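Write the rule down before you run the arm

Quick one, because I promised Pieter Maes I'd put this in writing and it is already June.

We have no shared rules for simulated manipulation tests. None worth the name. Every group builds its own kitchen, sets its own table, picks its own idea of "done", then posts a success rate as if it were a boiling point. I read Gromlow's last write-up twice. 3,436 trials. Big number. Not a word on where the objects started, how far they were allowed to move between trials, or what happened to a trial where the hand clipped something it wasn't sent for.

That last one is my whole complaint, really.

Take a table like one of ours. Flask, plate, book, little shaker bottle tucked in by a leather pouch. Ask for the bottle. Fine. Now - does it count if the hand gets the bottle and knocks the flask over? At Turna they say yes. At Prillen they say no, but only if the flask hits the floor. Both defensible I guess. But you can't put those two numbers in the same table, and people do, all the time.

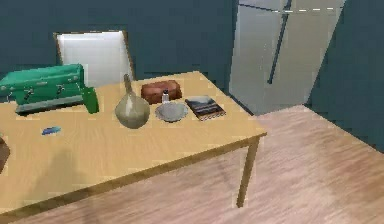

Tabletop setup in sim, with flask, plate, book and shaker bottle.

So, rule one. Publish the layout. Not a sentence about "common household items" - the layout. Poses, masses, friction. If the objects get shuffled, say by how much and post the seeds. Takes an afternoon. We did it for Palma, 34 layouts, and it fit in a file smaller than the logo on our own slides.

Rule two. Touching counts. Any contact with a thing you weren't told to touch gets logged, and the log goes out with the result. I don't say it has to be a failure. A sleeve brushes a book in real life, who cares. But let the reader decide. A glass flask with a long neck isn't a book.

The pushback I get is that this is bureacracy and it'll slow down the small labs. I had two emails saying so, last month, nearly word for word the same. I don't buy it. The small labs are the ones hurt most right now! They can't afford to rerun somebody's mystery benchmark until they happen to land on the settings. A big shop can.

The better pushback came from Pieter. He says a rulebook freezes the task, and then everybody trains to the rulebook. Yes. True. Happens with every test ever made, driving tests included. Answer is to version it and retire layouts on a schedule, same as any exam board does.

And report the hand properly. Please. "Five-fingered hand" tells me nothing about reach or where the joints stop.
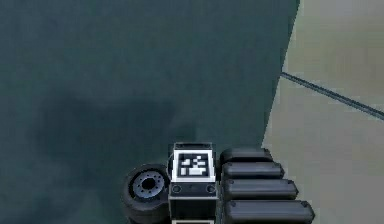

Robotic hand from above, marker on the palm block, fingertips over the edge of the darker surface.

If there's a fiducial on the hand, say whether the policy gets to use it. I have seen papers where you find out in a footnote, or from the code, or never. A tracked pose is a large gift and should be on page one, next to the success rate, same size type.

Last thing. Failed trials. Keep them, post them. Gromlow says theirs were removed "for quality". Whose? I would trade the whole headline number for a folder of the bad ones, unsorted, no commentary. That is were the work is anyway.

Draft of the rules is one page. Comments to me or Pieter, blunt ones prefered.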